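¿Cómo agarra las cosas un robot?

Coge un lápiz de la mesa. Ahora coge una uva. Seguramente no has pensado en cómo hacerlo: tus dedos se han abierto lo justo y han apretado más el lápiz que la uva. Para un robot, esas dos tareas son muy distintas, y hay personas que se dedican a probar cuál es la mejor manera de hacerlas.

La mano del robot se llama pinza

Casi ningún robot de taller tiene una mano con cinco dedos. Lo que lleva en la punta del brazo se llama pinza. Hay muchos modelos. En el taller de Jimstead se comparan dos: la pinza Zotari, de dedos duros, y la pinza Fendden, de dedos blandos.

Los dedos duros sujetan con firmeza y no se doblan. Van bien con cajas, tornillos y piezas de plástico. Los dedos blandos se adaptan a la forma del objeto, igual que una esponja cuando la aprietas. Van bien con cosas redondas o delicadas, pero a veces se les escapa lo que pesa mucho.

La prueba de la caja

Para saber qué pinza funciona mejor hay que ponerles a las dos el mismo trabajo. Una de las pruebas consiste en agarrar un objeto redondo que está dentro de una caja abierta, levantarlo y dejarlo en otro sitio. Parece fácil, pero las paredes de la caja estorban. Si el brazo baja un poco torcido, la pinza choca con el borde.
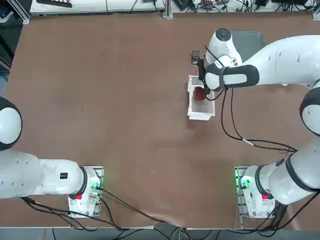 El brazo derecho tiene la pinza sobre la caja blanca. El izquierdo está recogido.

Cada pinza repite la prueba 50 veces. ¿Por qué tantas? Imagina que tiras un balón a canasta una sola vez y lo metes. No sabes si eres muy bueno o has tenido suerte. Con 50 tiros ya te haces una idea mejor. Después de cada intento se apunta si la pinza ha agarrado el objeto, si se le ha caído o si ni siquiera lo ha tocado.

También hay que cuidar que la prueba sea justa. La caja se coloca siempre en el mismo lugar y el objeto es el mismo para las dos pinzas. Si una probara con una pelota grande y la otra con una canica, no serviría de nada comparar.

Los ojos del robot

Muchos brazos llevan una cámara pequeña cerca de la pinza, en la parte que llamamos muñeca. Desde ahí se ve el objeto de cerca. Otra cámara, colocada más arriba, ve la mesa entera. Una enseña los detalles y la otra enseña dónde está cada cosa.

¿Y quién decide cuándo se cierra la pinza? Un programa llamado controlador. En este taller usan uno que se llama Strachan. Recibe lo que ven las cámaras, calcula dónde está el objeto y manda órdenes a los motores. Entre que recibe una imagen y envía la orden pasan unos 300 milisegundos, menos de medio segundo.

Pruébalo en casa

Necesitas unas pinzas de cocina, una caja sin tapa y 6 objetos distintos: por ejemplo, una goma de borrar, una nuez, un calcetín, una cuchara, una mandarina y un dado.

Mete un objeto en la caja e intenta sacarlo con las pinzas sin tocar las paredes. Haz varios intentos con cada uno y apunta los resultados en una hoja. Luego enrolla una goma elástica en cada punta de las pinzas y repite la prueba. ¿Qué objetos se agarran mejor ahora? ¿Hay alguno que se agarre peor?

Palabras nuevas

Pinza: pieza que usa el robot para agarrar.
Muñeca: parte del brazo donde se une la pinza.
Controlador: programa que da las órdenes a los motores.
Milisegundo: cada una de las mil partes en que se divide un segundo.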